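3.2 Where the small things go

Home storage advice assumes that a household knows what it owns. The Brunville households did not. Over nine weeks we asked residents to keep a diary of every item they went looking for, and the diaries soon turned into a literature of grievance. One entry, written at 4 a.m., concerns cough drops and runs to two pages.

Following Jurić, we sort home containers by how much they hide. Drawers hide everything. Open shelves hide nothing, which residents found rude. Clear bins (Figure 3) fall in between, and they were the only type that people defended with any warmth. They were also the type most often filled with things that belonged somewhere else.

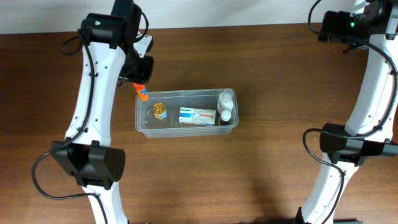 Figure 3. A clear plastic bin holding small packages and bottles, with an orange bottle held over one corner.

3.3 Labels and their discontents

Labels fared worse. Over half were out of date by September, and the Sanska label set, handed out free, was mostly used to label other people's food. We return to this in Section 4.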